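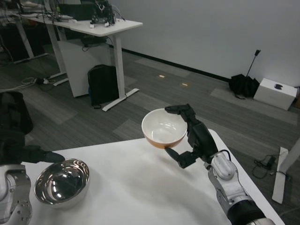 Fig. 4. Ceramic bowl, lifted clear of the table.

4. Checking the Clarau kitchen scale before first use

The box says "accurate out of the box." Treat that as a hope and run this check first.

1. Set the scale on a hard, level surface. The leaflet claims the feet "adapt to any counter." Ours rocked on tile.

2. Fit the batteries and wait for the zero. It should settle within 11 seconds. If it keeps drifting, move it away from fans and open windows.

3. Weigh a bowl, write down the number, take it off and weigh it again. Do this with a ceramic bowl and a steel one.

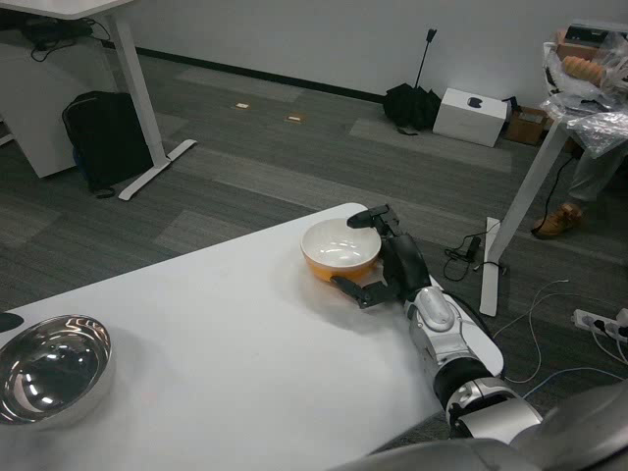 4. Press TARE with the bowl on the plate. Add water up to 417 g, then lift the bowl off and put it back. The display should return to the same figure.

Note: "Smart Tare" is meant to remember your bowls. We leave it off. It mixed up two bowls of similar weight on the first try, and the
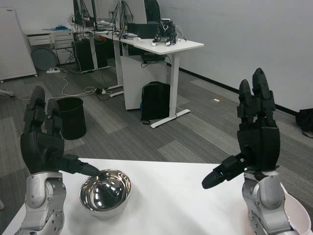
menu for deleting a stored bowl is buried under code 131. Plain TARE does the job.

5. Repeat step 4 on Friday, or whenever a few days have passed. A scale that agrees with itself for five minutes hasn't proved much.

Caution: Do not press down on the plate to "wake" the scale, whatever the quick-start card says. 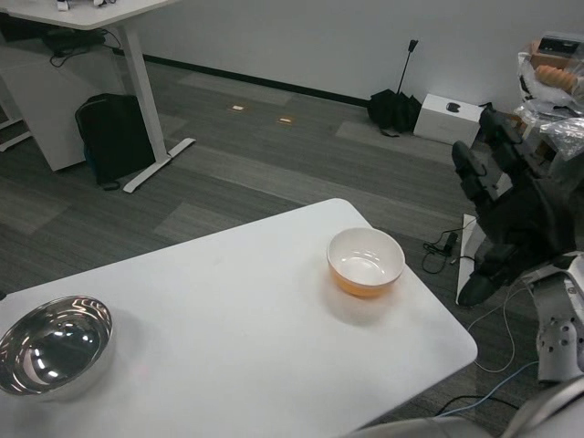 If the readings still disagree, take the batteries out, wait a minute and start again from step 2. Error 3402 means overload, though we have also seen it with nothing on the plate.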